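Course Home | Schedule | Readings | Lab Sheets | Contact

This site uses cookies to remember your login. Accept | Settings

Handout 4: Notes from the Skondholm Open Day

Read these notes before the next lab. They cover the visit to the Skondholm robotics hall in March and the parts of it you will need for the written report. If you missed the visit, you can still do the report from this handout and the readings.

What we went to see

The hall runs an open day each spring. Most of the floor was given over to table-setting and kitchen tasks, done with two-finger grippers. We spent the morning at the Hisby station, where staff collect demonstrations by hand, and the afternoon at the Cadetti station, where an arm repeats the same tasks without a person guiding it.

At Hisby the operator holds the gripper tool directly. A camera on the tool records what the fingers are facing, and the position of the tool is logged along with it. There is no arm involved at this stage. The operator sets the table the way anyone would, only with two fingers instead of a hand, and each pass from start to finish is saved as one episode. The station had 366 episodes saved by the time we left.

Why plates are hard

A plate is wide, low and close to the table. A two-finger gripper cannot close across the whole of it, so it has to take the rim, with one finger above and one below. The lower finger needs a gap to get into. On a plate with a raised edge there is usually a small one. On a flat plate the operator may have to tip it first or slide it to the edge of the table.

The surface underneath matters too. A woven mat can shift when a finger drags on it, and then the plate and the mat both end up out of place. Dark plates bring a separate problem for the camera, as the rim and its shadow can be close in tone.
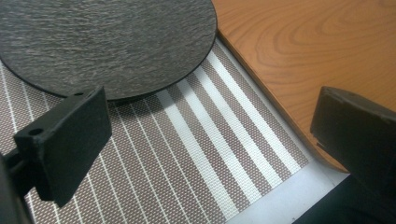
Figure 3. Hisby station, gripper open, with the rim of the dark plate just past the left finger. Note the shadow on the mat under the rim.

Points from the operator's talk

Open the fingers before you get near the object. Opening late is the most common fault in new operators' episodes, and it shows up later as an arm that bumps things.

Approach at a steady speed. Long pauses over the plate teach the model to pause.

If a grasp slips, finish the episode anyway and mark it. Do not delete it. The hall keeps slips in a separate folder and uses them to check the grasp detector.

Change the layout between episodes. Staff at Hisby move the mat and plate after every 18 passes. One of them told us she would do it more often if there were time.

The afternoon session

The Cadetti arm was given the plate task four times while we watched. It placed the plate well three times. On the other run it came in too low and pushed the mat, and the staff stopped it. They did not have a firm answer for why. One view was that the light from the window had changed since the morning episodes were recorded. Keep this in mind for question 2 of the report.

For the report

1. Describe the rim grasp in your own words, with a side-view sketch showing both fingers.
2. Give two possible causes for the failed run and say how you would test each one.
3. Pick another flat object from a kitchen and explain whether the same grasp would work.

Length is 3 pages, sketch included. Hand it in through the course page or leave it in the tray outside the Rivera lab. Reading for this handout is the chapter on contact and friction. Bring your visit notes to the lab, as we will be using the practice grippers on the same kind of task.

Contact the course office | Copyright Rivera Lab Teaching Pages | Back to top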